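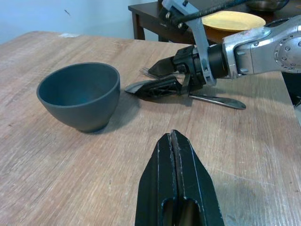

从一只手腕上的相机看过去:灰碗、黑铲子,还有另一只手

首页 归档 社团日记 读书 关于我 留言板

社团日记:暑假都花在一把铲子上了

2021年9月12日

好久没更新了,后台的草稿箱里躺着一堆只写了标题的东西,最早的一篇还叫"七月计划",点进去一个字都没有。今天下雨,不想出门,那就把这个暑假社团的事情一口气写完吧,省得开学一忙又忘光了。

先给没看过前几篇的朋友补补课。我们社团叫 Ulura,平时就是一帮对机器人感兴趣的学生凑在一起,有人写代码,有人拧螺丝,有人(比如我)两样都会一点,又两样都不太行。今年我们要去参加 Ikanport 的一个学生比赛,比赛名字叫 Skokgate,分好几个组别,我们报的是家务组。听起来很好笑对不对?我妈第一次听说的时候问我,那你怎么不先报名做做自己家的家务。

家务组的规则写得挺长,我读了两遍才敢跟队友讲。大概意思是桌上放着碗、铲子、叉子这一类的餐具和厨具,机器人要用两只手把它们收拾到指定的地方。每队上场一次,限时 8 分钟,中间可以重启一次,但是要扣分。碗和铲子可以自带一部分,剩下的由现场发,发什么不提前告诉你。就是这最后一条让我们整个七月都没睡好!

我们的机器人叫 Tully。名字是上一届学长起的,来历众说纷纭,我听过的版本里最离谱的一个是某人养过的乌龟。Tully 有两只机械臂,银灰色的,手腕和夹爪那一截是黑色。每只手腕上装一个小相机,所以我们看到的画面经常是这样:下面两根黑黑的手指杵在正中间,对面另一只手伸过来,不知道要干嘛。刚开始看会觉得很别扭,有种自己长了一双不听使唤的手的感觉,看久了就习惯了。我现在看厨房都会自动想象下面有两根手指头,病得不轻。

好,讲铲子。

我一开始以为最难的是碗。碗是圆的,里面又深,边沿又是弧的,夹爪捏上去稍微歪一点就会打滑。我们那只深灰色的碗就是为了练这个才挑的,碗身往下收得很厉害,底下一个窄窄的碗足,哑光的,跟浅色木头桌面反差大,相机看得清楚。结果碗反而最先练出来。只要让一根手指伸进碗里、一根留在外面,夹住碗边慢慢往上提,基本就稳了。练到后来我们已经懒得给它鼓掌了。

铲子才是真正的噩梦。

你想啊,一把黑铲子平躺在桌上,铲头是扁的,柄又细又长,贴着桌面几乎没有缝。人去拿的时候会很自然地用指尖抠一下,或者按住一头让另一头翘起来,根本不会过脑子。可是你要把这个动作教给两根硬邦邦的手指,就得先想明白自己平时是怎么拿的。我有一天晚上在宿舍里对着一把尺子拿了放、放了拿,室友问我是不是考试压力太大。

而且夹爪也是黑的!黑夹爪去夹黑铲子,从手腕的相机里看过去,两样东西一挨上就糊成一团,特别是光线不好的傍晚。我提议过给铲子柄缠一圈彩色胶带,大家都说好,缠完当天进步神速,我得意了整整一个晚上。第二天重新看规则,自带的器具不许做标记。又全部撕掉了,胶还留在上面,黏黏的,擦了好久。

训练方法的话,简单说就是人来操作,机器人跟着学。我们有一套遥控的手柄架子,人坐在旁边,两只手各抓一个,你怎么动 Tully 就怎么动,动作和画面一起记下来,攒够了再拿去训练。暑假的目标是录满 1000 段。我当时在白板上写下这个数字的时候还觉得很有气势,录到后面看见它就想把白板翻过去。

录数据这件事,怎么说呢,前半个小时非常好玩,像在打游戏,后面就变成流水线了。坐好,抓稳,碗,铲子,松手,复位,再来。手腕会酸,脖子会酸,最可怕的是脑子会飘走。我有一次录着录着想起晚饭吃什么,回过神来 Tully 正举着铲子在半空里发呆,跟我一模一样。那一段当然删了。

后来我们排了班,每人一次最多录 18 段就换人。这条规矩是指导老师 Viorica Pană 定的。她看我们录的回放,一眼就能看出哪些是累了以后录的:动作变急,手指还没合拢就开始往上抬。她的原话是"你们在教它偷懒"。全场安静,因为她说得太对了,我们把那一批重新筛了一遍,扔掉了好多。心疼归心疼,扔完以后再训练,效果真的好了一截。

Pană 老师这个人也值得写一下。她平时话很少,来实验室就搬个凳子坐在角落里看,看完走人,走之前丢下一句话。那句话通常够我们忙一个礼拜。比如有一次她问,你们为什么每次都把碗放在同一个位置?我们面面相觑。因为……顺手啊。于是接下来几天就是专门把东西乱放,碗靠左,碗靠右,铲子横着、斜着、柄朝外、柄朝里。Tully 的表现当场崩盘,之前看着挺聪明的样子原来全靠背答案。我坐在那儿有一种期中考试被换了卷子的共鸣。

还有一个我自己很得意的小发现(请允许我吹一下)。两只手臂同时往桌子中间伸的时候经常抢地盘,一只要去够铲子,另一只也过来凑热闹,差一点点就碰上。我们原来的做法是在代码里划一条线,各管各的,可是这样一来,东西刚好在线上的时候两边都不动,僵在那里,特别尴尬。后来我在录数据的时候试着让一只手先停住,手指合拢,老老实实等着,另一只手去拿,拿完了再轮到它。录了一批这样的,训练完它居然学会了等!虽然有时候等得太久,久到你怀疑它是不是死机了,但总比打架好。队里现在管这个叫"礼让模式",我申请过冠名权,没批。

不过也有没解决的。夹爪合拢的力度我们一直没调顺,太松了铲子会转,就是捏住了柄,铲头自己往下坠,整把铲子在空中慢慢转成竖的。太紧了倒是不转,可是放下的时候会弹一下。我翻了不少别人的博客,有人说换软一点的指尖垫,有人说捏的位置往铲头那边挪一挪。第二种我们试过,有用,但是离铲头近了又容易看不清。垫子下周去买来试试,如果有读者搞过这个,拜托留言告诉我用什么材料的好,先谢谢了。

另外一件没解决的事是线。机械臂上的线啊,真的是永远理不完。扎带扎紧了,手臂转到某个角度就扯着,扎松了又晃来晃去,从相机前面飘过去,训练出来的模型大概以为世界上天生就有一条黑线。管线的事归我,我不抱怨,我就是写在这里,让以后接手的学弟学妹知道前人也挣扎过。

八月底我们做了一次内部的模拟赛,按正式规则来,请隔壁社团的人当裁判。裁判们非常入戏,板着脸不跟我们说话。他们带来了自己的一套餐具,有一个杯子的把手形状特别怪,Tully 对着它比划了半天,最后把杯子往旁边推开,转头去拿碗了。我们在场外笑得不行,又不敢出声。最后成绩是 14 件里收好了 9 件……等一下,我翻了一下记录本,后面那个数字写得太潦草,队友坚持说我多算了一件。反正没收完,就这样。

离正式比赛还有一段时间,接下来的计划是这样的:先把铲子的各种角度补录一批,再多借一些没见过的碗和叉子回来。家里有闲置厨具的同学欢迎捐给我们,旧的、丑的都要,越奇怪越好,用完会洗干净还给你(我洗,Tully 暂时还不会洗碗)。已经有同学从家里偷偷拿了一套,被他妈妈打电话追到社团来了,所以请务必先征得家人同意。

最后说一点私人的感想。我进社团的时候是冲着那种很酷的东西来的,会跑会跳会翻跟头那种。结果一整个暑假,我都坐在一张浅色的木头桌子旁边,桌面上划痕一道一道的,看一只手去够一把铲子。要是一年前有人跟我讲,我大概会觉得这也太无聊了吧。可是第一次看到它自己把铲子拿起来、没有人在操作的那一下,我整个人从凳子上蹦起来,把膝盖磕在桌角上,青了好几天。隔壁的人跑过来看出了什么事,我指着屏幕说它拿起来了它拿起来了,他们说,哦。

他们不懂!

好了,写到这里雨也小了,我要去食堂了。下一篇可能写比赛当天,也可能写我怎么给线重新走位置,看哪件事先发生。之前有人在留言里问我们招不招新,招的招的,不会写代码也没关系,坐得住就行,手稳的优先。来之前最好吃饱,实验室里不让带零食,这条也是 Pană 老师定的。

上一篇:期末周生存记录 | 查看全部社团日记

© 2021 版权归博主所有,转载请先留言 | 联系我 | 回到顶部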